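Jarman tabletop arm kit: a term with our Monday club

Reviewed by Cameron Sutcliffe, Ludthorpe Robotics Club

We bought one Jarman kit back in September, after a good deal of saving up and a very generous raffle. It came to 548 pounds with the spare motors, a frightening sum for a club of our size, so I wanted to give it a proper go before writing anything (and my brother Angus wanted his turn as well!).

Building it took us two evenings. The printed guide is lovely and clear until you reach the wiring, when it suddenly assumes you've done it all before, and we had one cable in back to front for most of a night. Once that was sorted the little arm woke up and waved at us, and I don't mind saying there was a cheer.

The kit doesn't come with a work mat, a pity at the price, so we've been marking out our own with blue painter's tape on plain grey. It's cheap, it peels up cleanly, and the children can shift the lines when they fancy a new challenge.

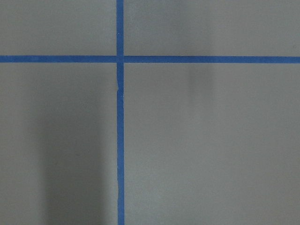 The favourite game so far is sorting, where each team picks a section and has to get its blocks into it. Our 8 to 12s manage this happily with the drag-and-drop software, though the older ones grumble that it's slow and have moved on to typing their own commands.

My one real moan is the gripper pads, which wear smooth far too soon. A pack of 60 from Erkis fits nicely and should see us through to summer.

Four stars from me, and Angus says five.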